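Kikent Community Kitchen: where we've got to
March 20, 2024

Hello Yoon-hee So,

Well, it's been a busy stretch! The Gremarero grant has paid for the new cooker and most of the shelving, and we've got roughly 3,000 pounds left to see us through to the end of May. We served 83 lunches in our best week (our old record was 70, so I was chuffed) and the soup is still the thing everyone asks for.

The Hotberg Road side has been slower. The landlord wants the drain looked at before we sign, and I've had one quote I didn't like at all, so I'm after another. I'll send both over once I have them.

Tea towels and kitchen roll keep vanishing faster than I'd budgeted for, so I've moved 200 pounds across from printing. Shout if that's a problem.
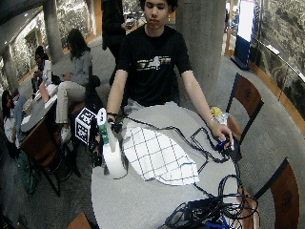 At the round table, with the checked cloth and paper towels.

Next up is the spring menu, and I still owe you the fridge receipt.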